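Pludedden Tabletop Set – README

Version date: 2024-09-01

Summary

Pludedden covers small kitchenware and food items laid out on a table: mugs on stands, plates, baskets, lidded cups. It holds 2,301 stills in eight folders, one folder per layout. Layouts were drawn up by the Hevel group and checked against the Llewellyn item list.

Contents

stills/ – JPEG files, numbered within each folder
layouts.csv – one row per layout
items.csv – item name, main colour, second colour

Naming

Mugs take two colours, outside first, then inside. Plates take one. A basket and its contents are separate rows, linked by the "holds" column. Items only partly in view are still listed, with "part" set to 1.

Sample still, layout 5
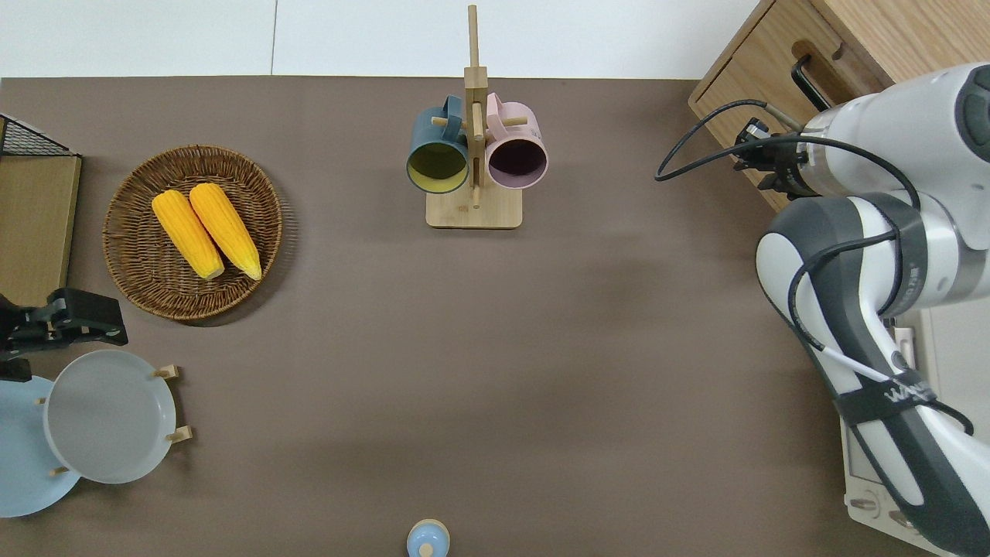

Known problems

1. Layout 3 uses "stand" for both mug trees and plate stands. Filter on item type instead.
2. Pale blue and white plates were swapped in some rows before the March release – fixed in the current CSV, not in older copies.
3. "Basket" and "tray" are not used consistently.

Licence

Research and teaching use only. Cite as: Nedemon, Pludedden Tabletop Set.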